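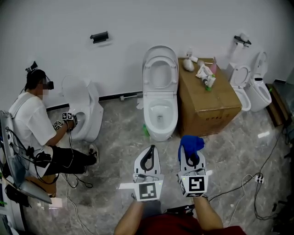
The Toilet Room at Ullell, Before Opening

We get more messages about this room than about any other part of the building, so it finally has a gallery page of its own! Ullell started out as two display rooms for kitchens and baths, and the toilet room was added in February, when the old storage space at the back was cleared. The idea is simple. You can read a spec sheet for an hour and still have no clue how tall a seat feels or how far a lid swings back, so we put several toilets in one room, close together, and let people look at them from every side.

It's still a work in progress. Boxes come and go, there are cables to tuck away, and the labels aren't up. I love it already.

The lineup
Four white toilets share the room, and that's the whole collection for now. I wanted 6, but you need space to walk around each one and crouch down to look at the base, and two more would have turned the place into an obstacle course.

The one in the middle
Lid straight up, open bowl facing you, water in it. I like having a bowl with water in it on display – a bare one always looks smaller to me, and you get a much better feel for the shape.

The left side
Another white one with its seat lid up against the wall, and a small wooden stool for getting down to its level. The stool is the most useful thing we own! Anyone who has ever cleaned behind a toilet on their knees will understand. Ours came from a flea market in Pullach and it has been sat on, stood on and used as a side table.

The smart one
Over on the right, with the lid raised and a black control panel. It gets the most questions by far. People who swear they would never want one spend ten minutes with it and then ask what it needs in the way of outlets. (Plan for one near the toilet before the tile goes up. Please. It's so much harder later.)

Its neighbor with the round seat
Easy to walk past next to all that technology, and my personal favorite. A plain round opening. It would suit a small powder room beautifully, and it's the one I'd put in my own house.

The floor
Marble, and it was the big argument of the winter. It's lovely with the white fixtures, but it does ask for some care. Stay away from vinegar and acidic bowl cleaners, wipe up drips quickly, and use a soft cloth. We keep blue cloths for this room so they don't wander off to the kitchen side.

On the walls
White paint, and a black toilet paper holder with a roll on it. I was sure chrome would look better and I was wrong – the black stands out nicely and gives your eye somewhere to land. There's a second black holder on the left, above the toilet there.

The cardboard box
The big brown box has turned into our workbench. At the moment it's carrying a plastic bag, a little pink bottle, one with a green cap, and a couple of white pieces. A proper cart is on order from Grerketti, and I'll be a bit sad to see the box go.

Still to do
Labels with seat heights, a shelf for the bottles, and something tidier for the power strip on the right. Văduva, the tile shop next door, is lending us 50 sample tiles so you can hold them up against the white and see what you like.

The room opens to visitors on March 1, 2024. Come in, crouch down, lift the lids, ask us anything. Bring your bathroom measurements if you have them, and a photo of your outlet if you're thinking about the smart one!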